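My deposit hearing was on Tuesday, after eight months of letters. I had paid Flekari Lettings £579 when I moved in and they kept all of it, mostly for cleaning. I took the bus to Homatden with a folder of receipts and was called in at ten.

The judge asked for the check-in inventory. They didn't have a signed one. It took less than half an hour. 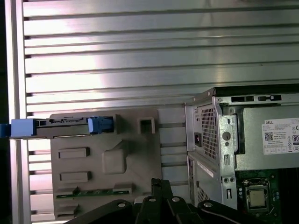
Adanech Demissie wrote to me afterwards that I should have asked for the court fee back as well, as you can usually add it to the claim. I had, on the form, and it was allowed.

They were given £100 for a broken blind, which I didn't argue with. The rest is due by the end of June.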